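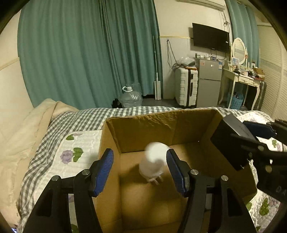 Page last updated: October

Fultlow quilted bedspread, double
Reviewed for the Plela residences by Nisreen Hamdan

The Fultlow is a white quilted bedspread printed with purple flowers and green leaves. It was assessed for use in study bedrooms, where residents also pack and sort belongings on the bed. Nine were purchased and placed in rooms for one term.

The quilting lies flat over a checked sheet and gives a reasonably firm surface for a cardboard box or small items. The print remained clear after 17 washes at the residence laundry. Stitching at two corners of one bedspread came loose and was repaired in house. Drying is slow, and a full cycle should be allowed.
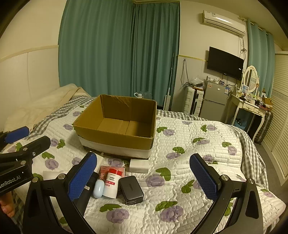 Bedspread in a study bedroom, with an open box and small items.

The white ground marks easily. Residences preferring a darker cover may wish to consider the Suvex, reviewed separately by Abbas Fallahi.

Rating: 6 out of 10. Suitable for purchase in small numbers.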